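4.2 Packing the gift box with the paper insert

The Sarkudel box is delivered flat, together with one moulded paper insert and one sleeve. Please read the whole section before you fold anything.
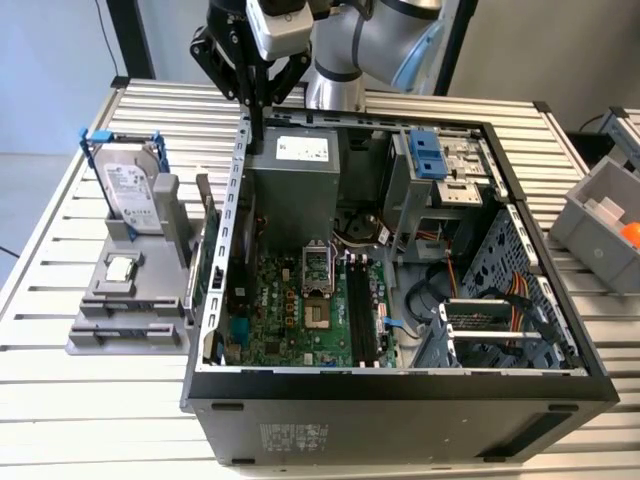
Computer tower on its side, side panel removed.

1. Put the box on a dry table with the printed face down.
2. Press all fold lines one time with the flat hand. Do not use a ruler or a knife, it breaks the fibres.
3. Fold the long walls first, then the short walls. The tabs must go in without force.
4. Place the insert with the rounded corners up. It should stand 5 mm under the edge of the box.
5. Put in the product, close the lid and push the sleeve over it from the left.

Note: Boxes which come from a cold store need 30 minutes in the packing room before folding.

Caution: Do not stack more than 10 filled boxes. The lower sleeves can get marks, and these marks stay visible on the dark Messina paper.

For the uncoated paper (order code 357) leave out step 2. The fold lines are already pressed at Clostatgate.

Missing inserts can be ordered from Mirjam Van Dijk at Gundum. Please give her the order code and the colour of the sleeve.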